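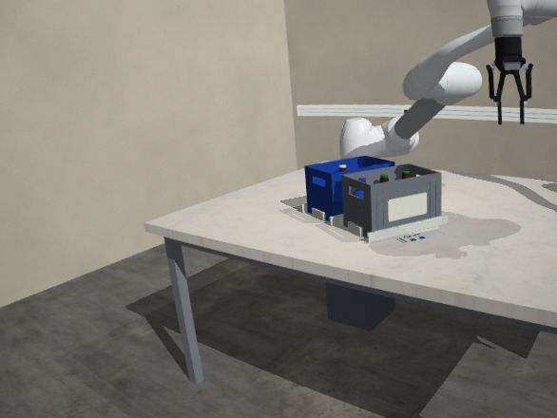 Crate-to-crate bottle handling still slow, Mutov finds

12/26/25

Mutov has released the results of its November simulation runs, in which a single arm with a two-finger gripper moves bottles between a blue crate and a grey one. Over 300 attempts the arm completed 200 transfers. Most failures came at the grip, where neighbouring caps left little clearance for the fingers. Salcedo, which supplied the arm model, plans 2 bench trials at the Gosto stockroom in Morkidthorpe. Shelf work there remains manual.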